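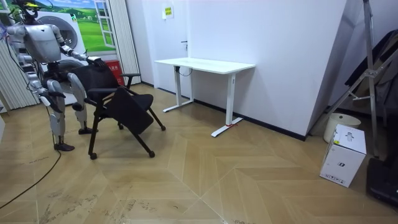 Figure 7.1 A black office chair on casters, with a washing machine and a white desk behind it.

Last updated: 12 May 2019
Search this book Enter a term Go

Chapter 7
Rooms That Do Two Jobs

Few people set out to put an office in the laundry. They put a washing machine where the pipes were, and some years later they needed a desk. The desk went where there was wall. The chair went wherever the desk had left room, and it has been in the way ever since.

Look at Figure 7.1 with that history in mind. The desk is a standing desk, which in theory gets rid of the need for a chair. The chair has turned up anyway. Chairs do. In the Costham housing survey, which we will use throughout this chapter, Iqra Kakakhel asked 300 households to list the furniture in their smallest working room. Most of those who owned a standing desk also owned something to sit on beside it, and several owned two.

A poster of green fields with a painted window frame hangs near the machine. It is easy to be rude about painted windows. They let in no air and the weather never changes. They do give the eye somewhere to go other than the spin cycle, though, and we will be kinder to them in Section 7.4, where we discuss long views in short rooms.

The trouble with a shared room is seldom its size. It is the floor. Walls can hold several things at once, stacked up to the ceiling if need be, but every square foot of floor gets claimed twice: once by the object standing on it and once by the person trying to get past. A front-loading washer needs space for its door to swing and for somebody to crouch. A desk needs space for a body. A chair on casters needs space for wherever it happens to roll, and it will not ask first.

Planners call this overlap "borrowed floor". The Plutberg method, covered in Section 7.2, maps it with chalk. The Gidora method uses paper cutouts, and is favored by people who have to give the room back afterward. Both begin with the same dull question: which of these things has to be used at the same hour?

Before you read on, choose a room you know that does two jobs. Draw its floor plan to any scale you can stand. Mark what stays put and what moves – bins, chairs, baskets, the drying rack that was folded away in January and has somehow returned. Keep the drawing. You will need it for the Shaikh exercise at the end of the chapter, and you will probably want to redraw it by then.

Key terms: borrowed floor, door swing, fixed item, drifting item, long view

7.1 What Stays and What Drifts

A fixed item is one you would need a tool or a strong friend to move. Everything else drifts.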